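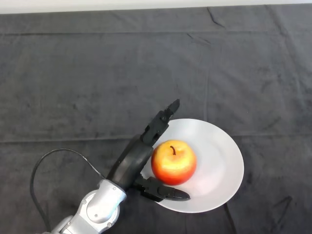 How to introduce a robot arm at the fruit table without losing your people

Posted Mar 14, 2018 by Joonas Mustonen

At Tinuvura we prepare fruit plates for canteens and meeting rooms. Until last winter all plates were filled by hand. Now one arm with a fingered hand does a part of this work, and I was responsible for bringing it into the shift. I write down the steps for other small kitchens, in the order I would do them today.

Step 1. Choose one task and say its name

Do not say "we automate the packing". Say "the arm puts one apple on one plate". Our people were much calmer when they heard the exact task. Cutting, washing and checking stayed with them, and we put this in writing before the arm was delivered.

Step 2. Prepare the table

Use a dark cloth under a white plate. The edge of the plate is then easy to find, for the camera and also for the eyes of a tired person. Pull the cloth flat before each shift. Small creases are no problem for us, but a thick fold under the plate makes it tilt.

Step 3. Look after the cable

Leave a loop long enough that the wrist can turn fully. We had ours too tight in December and the arm stopped 17 times in one morning. Move the arm slowly by hand through its whole path and watch the loop. It must not lie over the place where the plate stands.

Step 4. Teach the grip with the people who know the fruit

I made the first settings alone and they were bad. Then Ursina Imhof, who has filled plates here longer than I have worked anywhere, showed me how she holds an apple: from the side, with the stem up and free. We set the fingers the same way, one above and one low, with the apple between them. Start with the smallest force and increase it in little steps. Keep the bruised apples for juice.

Step 5. Plan the new work of the shift

Before the arm we had five people at the plates. Today we have also five people, but 2 of them change roles every week. One refills and watches the arm, the other checks each plate before it goes out. In our best week the arm filled 1,262 plates, in the worst 711. The bad week was my fault, I changed the plate supplier and did not measure the new rim.

Pay the watching role the same or better. Meinrad Koller asked about this on the first day and I had no answer ready. Please have one.

Step 6. Give everybody the right to stop it

Each person must be allowed to press the stop button without asking and without filling in a form. In the beginning some colleagues pressed it often. Let them. After several weeks it became less.

What is still open

Grethe Hjaltested finds the watching role boring, and she is right. We try now shorter turns of one hour. Pears we have not tried with the arm yet.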